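Home | Local | Business | Food | Opinion | Letters

Snack box sellers promise "curation." Shoppers may be getting a scoop of candy

December
By Ifeoma Amadi

Every winter the mixed snack box comes back, and every winter the price has crept up a little. This season two sellers, Zorngate and Trundusell, are pushing theirs hard at shoppers who need a gift for a coworker or a neighbor and don't want to think about it for very long. Zorngate calls its box "a hand-selected journey." Trundusell says its snacks are "chosen to be discovered together."

Neither company would say who does the choosing.

What both of them sell is a cardboard box of individually wrapped candies and snacks, bought in bulk and mixed. There is nothing wrong with that. Plenty of people like a bit of everything, and a pile of shiny wrappers looks cheerful on a table. The trouble starts with the words printed around it, and with the number on the front.

The large Zorngate box is sold as "up to 130 pieces." The company's own terms, in the small type under the order button, guarantee only 110. Asked about the gap, a spokesperson wrote that piece counts "vary with the size of the assortment." That would make more sense if the size of the assortment were not the thing being advertised.

Trundusell avoids the problem by giving no count at all. Its boxes are sold by "fullness," a measure the company said it had developed itself. It declined to say what a full box weighs.

Weight matters because small wrapped snacks take up a lot of room for what is in them. A pillow-shaped packet is partly air. A hard candy in a twist of film is mostly candy. Put the two side by side and they count as one piece each.
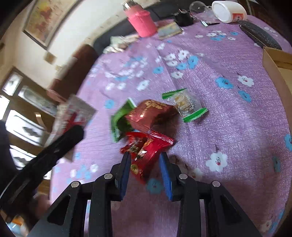

So how can a buyer tell whether a mixed box is a fair deal? Look for the net weight, divide the price by it, and compare the result with a plain bag of candy from the grocery store. If the seller doesn't list a weight, ask for it before paying.

Doing that sum takes less time than reading the Zorngate welcome card, which runs to 9 paragraphs and mentions childhood in most of them. On the listings checked for this story, the mixed boxes cost around double what ordinary bagged candy does by weight. Some of that pays for variety, and variety is worth something. Whether it is worth that much is up to the person paying.

Labels are the other sore point. Many mixed boxes include imported snacks, and the wrappers can be a pleasure to look at without telling an English reader much about what is inside. On some small packets the printing is tiny, and on others the ingredients were on the outer bag, which was thrown away when the box was filled. For anyone with a nut or milk allergy, that turns a friendly gift into a guessing game.

Trundusell says a full ingredient list is "available on request." A request sent at 10 in the morning got an automatic reply thanking this reporter for her order. There was no order. A second request had not been answered when this item was finished.

Zorngate does post a list, to its credit, but it covers everything that might be in any box and runs on for pages. It is hard to see how a parent holding one green packet is supposed to find the right line.

The smaller sellers are not always better. Jõgi, a shop that packs its boxes to order, prints the weight on the lid and lets customers strike out things they don't want. It also charges the most for delivery, and its "family size" would feed a fairly small family. Still, the weight is there, and so is a slip naming each kind of snack.
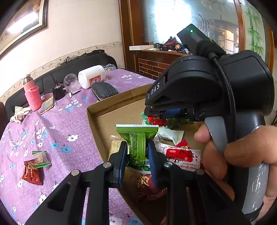
Gromitz, a reader who has been buying the boxes as office gifts, wrote in to say that the fuss over counts misses the point. Coworkers don't weigh what they are given, the letter argued. They dig through for the one they like and leave the rest by the coffee machine, and the digging is most of the fun.

Fair enough, though the digging is just as much fun in a box you filled yourself. Two or three bags of different candy and a shallow carton will do it, and you keep the outer bags so you know what is in everything. It will not come with a welcome card.

Both large sellers say orders placed this month will arrive in time for the holidays. Both also say, a few lines further down, that delivery dates are estimates.

Comments

marlow_k: Got the Trundusell one last year. Fullness my foot. There was a big wad of paper in the bottom.

Dot in Apt 2: I like them and I'm going to keep buying them. My kids trade the pieces all afternoon and it's cheaper than the movies.

pennywise77: What about refunds? I was short on my Zorngate box and they offered me a coupon for another box.

greenhouse_ted: My son can't have peanuts so anything without a label goes straight in the trash. Half the box last time. Please keep asking them about this.

marlow_k: @pennywise77 same coupon here, it expired before I got the email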